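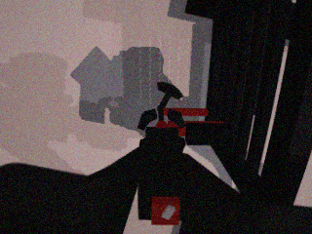
Home Setup Recording Training Troubleshooting Index

Lilero Recording Guide
Section 8: Collecting demonstrations in simulation

Use this section after the Lilero software is installed and the arm model loads without errors. It covers recording a first set of 50 demonstrations in the simulator. Recording on a physical arm is covered in the next section and uses the same file format.

Before you start

You need a working scene file, a teleoperation controller, and enough disk space for the full set. Close any other program that uses the graphics card. Dropped images are the most common cause of rejected recordings.

Set up the camera view

1. Open the Scene panel and load your scene file.
2. Select the wrist camera. The gripper fingers should be in view, with part of the work surface visible past them.
3. Move the arm slowly through the area where the task will happen. Parts of the arm will cover the surface in some poses. A certain amount of this is fine.
4. If the arm hides the target object during the final approach, change the camera mount offset and repeat step 3.
5. Save the view. Use the same saved view for every recording in the set.

Note: Leave shadows turned on. The arm and gripper cast shadows on pale surfaces, and a policy trained without them often does poorly when they appear later.

Caution: Do not change the camera offset partway through a set. The software will accept the files, but the two halves will not match and training results will be hard to read.

Record a demonstration

1. Press Home to return the arm to its start pose.
2. Press Randomize. This moves the target object and makes a small change to the lighting.
3. Wait for the status light in the corner of the window to turn green.
4. Press Record and start moving within 3 seconds. Long pauses at the start teach the policy to wait.
5. Carry out the task at a steady speed. Keep both fingers clear of the surface until you are ready to grasp.
6. Close the gripper fully, lift, and hold the object still for a moment.
7. Press Stop, then mark the recording Keep or Discard.

Small corrections during the approach are useful - keep them. Discard a recording if the object passes through a finger, if the arm hits a joint limit, or if you let go of the controller.

Check the set

Play back the first 8 recordings before you go on to the rest. Look for skipped images, and check that the gripper opening shown on the graph follows the motion of the fingers. If the graph lags behind, go to Settings, open Timing, and run Sync again. Recordings made before the sync must be redone.

When the set is complete, select Export and choose the Zostine format. Leave the batch size at 32 unless your training machine runs out of memory. The export tool writes a short report listing any file it skipped.

Note: Exports made with versions released before November do not include lighting values. Open them in the converter first and save a new copy.

If the report lists skipped files, record replacements with the same saved view and export the whole set again.

Sinley Robotics - Lilero Recording Guide, revised 1st April - All rights reserved - Contact support - Back to top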